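Rules for robots in the house

If a robot is going to share a room with people, it needs rules. Some rules are for the robot and some are for you. Engineers call the most important ones safety standards. A standard is a set of written rules that lots of people have agreed to follow.

Why practise on a computer first?

At the Norville workshop, every new instruction is tried in a simulation before a real robot gets it. A simulation is a bit like a video game. The floor, the walls and the robot are all made by a computer, so a mistake cannot hurt anyone or break anything.

The practice house is called Brorkent. In this room there is a blue carpet next to a tiled floor, and a window in a black wall. The robot has two fingers for picking things up, and they are open with nothing between them.
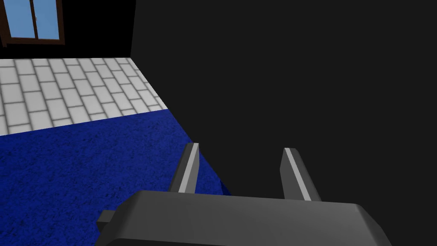

Rules for the robot

Go slowly near people. A robot arm can be heavy, even when it looks small.

Stop when told. Every robot must have a stop button that is easy to reach — usually a big red one.

Do not squeeze too hard. The fingers should grip just enough to hold a cup or a toy. If something gets in the way, they must let go.

Stay away from stairs unless you were built for them.

Rules for you

Keep your hands, hair and sleeves away from the fingers. Even a slow gripper can pinch.

Ask a grown-up before you switch a robot on. Children under 7 should have a grown-up in the room the whole time.

Do not ride on it, push it or hang things from its arm.

When is a robot ready?

A Norville robot must pass six tests in the simulation. If it fails one, the engineers change its instructions and it starts again from the first test. After that it does two more tests in a real room, with an engineer standing beside the stop button.

Words to know

Gripper: the part of a robot that takes hold of things.

Simulation: a pretend world made by a computer.

Standard: a set of agreed rules, written down so that everyone can check them.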